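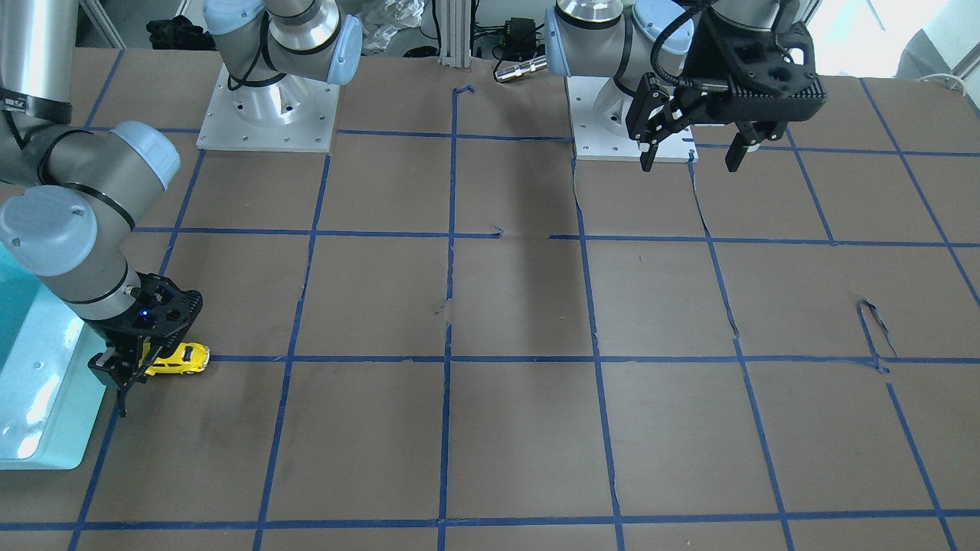
I had been trying to get Kirsten Morin to sit down with me for months, and when she finally said yes it was on the condition that I come to her and that I eat something. So I drove up to her place with a notebook and an empty stomach, and I came home with four jars of pickled beets, a sore hand from writing, and a lot of opinions about long-distance bus travel that I didn't have before.

If you don't know Kirsten, she spent most of her working life driving coaches for Pronel, a regional line that ran out of our county until it folded. She did the overnight route for years. I rode it myself as a college kid, probably with her at the wheel, though neither of us could swear to it. "I never looked at faces," she told me, sliding a plate of toast across the table. "I looked at shoes. You're up in the seat, people are climbing the steps, and shoes are what you get. I could tell you what kind of night it was going to be from the first ten pairs."

I asked what a bad night looked like, in shoes.

"Flip-flops in winter," she said. "That's a person who left in a hurry."

She started out wanting to be a baker. Her uncle had a shop, and she worked the counter until she realized she could not stand the hours, which is pretty funny when you think about what she ended up doing. A friend from high school, Arnel Tiongson, had just been hired at Pronel and told her they were short on drivers. "Arnel said it was easy money. Arnel was a liar," she said, and laughed so hard she had to put her coffee down. "My first solo run, I got a flat outside a town that had one gas station, and it was closed. I had 48 people on that bus. One of them had a birthday cake on his lap."

Did they eat the cake?

"Of course they ate the cake. It was two in the morning! He cut it with a comb."

That's how most of her stories go. They begin with something breaking and end with strangers sharing food, and I started to wonder if she was smoothing things over for me, so I asked her straight out about the hard parts. She got quieter then. She talked about the winter driving, and how your eyes start to invent things in the snow after a few hours. She talked about missing school plays. Her marriage didn't last, and she doesn't blame the job for it, but she doesn't let it off the hook either. "You sleep when they're awake," she said. "You come in and there's a note on the counter about the dentist. I had a whole marriage in notes."

She kept some of them. She didn't offer to show me and I didn't ask.

What she did show me was her route book, a fat spiral notebook with a rubber band around it. Drivers weren't required to keep one. She wrote down road work, which diners would fill a thermos for free, and where the deer crossed. Next to one exit she had written "NO" and underlined it, and she couldn't remember why. "But I'd still believe it," she said. "If I was driving past there tonight I would not get off."

The last page has a single number on it, 3,410. That's how many overnight runs she made. She added them up from her pay stubs the week she retired, sitting on the floor of the hall closet with a flashlight in her teeth -- the bulb was out and she didn't feel like changing it. I said that seemed like a lot of nights. She said it seemed like a lot of egg sandwiches.

We got onto the subject of passengers again after lunch (soup, and more toast). There was a man named Murali Suvarna who rode every other week to see his mother, always in the front seat on the right, and who taught Kirsten to do crosswords by reading her the clues out loud. She'd never had the patience for them before. They did that for six years. When his mother died he rode one more time, both ways, and brought her a dictionary. It's on the shelf over her stove, between the cookbooks, and the spine has gone brown from steam.

"I still hear the clues in his voice," she said. "Seven letters, starts with a T. I'll be washing a pan."

I wanted to know what she thinks of buses now. She rides them, it turned out -- she took one to see her sister in June and had plenty to say about it. The seats are better. The bathrooms are better, "and they'd have to be." But the driver was behind a plastic door the entire way, and at the rest stop he stood off by himself looking at his phone. She doesn't hold it against him. She just thought he looked lonely, and she went over and gave him half her sandwich, and they ended up talking about tire chains until it was time to get back on.

"He drives nights too," she said. "He'd never kept a book. I told him, get a notebook, any notebook, write down where the deer are."

Before I left I asked if she missed it. She thought about that for a good while, long enough that I got up and rinsed my bowl. She said she misses the hour before dawn, when everybody behind her was asleep and the heater was ticking and the sky had gone gray on one side. She used to turn the radio off for that part. She had a bag of licorice in the door pocket and she'd allow herself one piece at every county line.

Then she asked me if I liked beets, and I said sure, I guess, and she went down to the basement for the jars. I looked at my shoes on the mat by her door. Old sneakers, left one untied. I didn't ask her what they meant.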